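Toilet Wiping and Cloth Care: Notes and Data Card

Posted by the Killik household tasks group

Last updated: October

## What this is

A collection of short recordings of one household chore: wiping down the outside of a toilet with a cloth. Each recording covers picking up a cloth, working over the lid, tank and body, and putting the cloth down again. There are 1000 recordings in this release, made at two sites, Vistadville and Drarnham.

The set belongs with the Workneh chores collection but can be used alone. If you already have the sink and mirror sets, the folder layout is the same.

## What is covered

The chore was split into 7 steps. People were asked to do them in whatever order felt natural, so the order changes from one recording to the next.

1. Take a cloth and bunch it up.
2. Wipe the top of the lid.
3. Wipe the seam between the lid and the lower body.
4. Wipe the sides, working down toward the floor.
5. Wipe the base where it meets the floor.
6. Turn or refold the cloth.
7. Put the cloth down.

Step 6 is often done more than once. Step 3 is skipped in some recordings, usually the shorter ones. The step labels mark when a step begins and ends. They don't say how well it was done.

The inside of the bowl is not part of this set. Neither is anything with a brush, spray or running water.

## Cloths

Cloths vary by site and by day. Smooth woven ones and ribbed knits are both in here. The knits bunch into a thicker bundle and tend to hold a fold, while the thin ones go flat against a curved surface and slip off the edge of the lid if they are only held by a corner. We kept recordings where the cloth was dropped. They are tagged `drop` in the notes column, and the recording continues until the cloth is picked up or the person stops.

Color is recorded as one plain word per cloth. Navy and black were mixed up a lot in the first pass at Drarnham. We went back over those, but we would not rely on the color column for dark cloths.

## Rooms and fixtures

Not every toilet in the set is plumbed in. Some stand on an open floor with space on all sides, which makes the back of the base easy to reach and gives wiping motions you would not see in a small bathroom. Please keep this in mind if you are comparing with the mirror set, where everything was fixed in place.

Rooms were left as they were on the day. Boxes, racks and cables on the floor were not cleared away between recordings, and people stepped or reached past them. Lighting is whatever the room had. 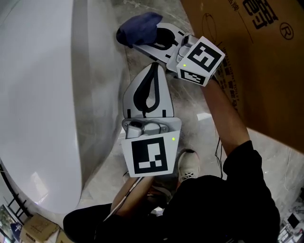
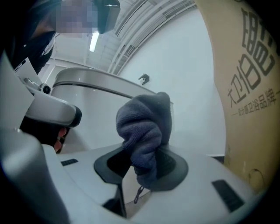
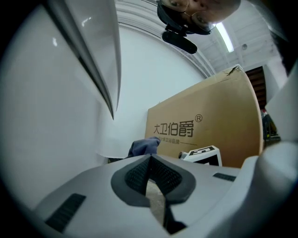 ## Files

Each recording has its own folder with the video, a small text file of step times, and a notes file. Folder names start with the site, then a running number. The numbers have gaps where recordings were removed, so don't use the highest number as a count.

- `steps.txt` has one line per step, with start and end in seconds
- `notes.txt` has cloth type, cloth color, floor type and any tags
- `sites.csv` sits at the top level and lists which folders came from which site

Floor type was filled in by hand. "Tile" and "stone" were used loosely at Vistadville and mean the same floor in a few places. We left them alone.

## Known problems

- Step 4 and step 5 run together when the person wipes straight down the side and around the base without lifting the cloth. In those cases the change was marked at the first contact with the floor edge.
- Some notes files from Vistadville have no cloth type. Treat a blank as unknown.
- White toilet against white wall makes the outline of the tank hard to pick out in some of the darker recordings. If you are tracing edges, check these by eye first.
- Refolding is undercounted. A quick turn of the cloth in place was not always labeled.
- The sound track has been removed from all recordings.

## Privacy

Faces are to be blurred before recordings are shared outside the group. If you find a face that has been missed, send the folder name and the time in seconds and we will fix it and replace the file. Please do not pass on the unblurred copy in the meantime.

## Changes

This release adds the Drarnham recordings and splits the old "wipe body" step into sides and base. Older label files still load, but the step numbers after 3 will be off by one. Use the new `steps.txt` files where you can.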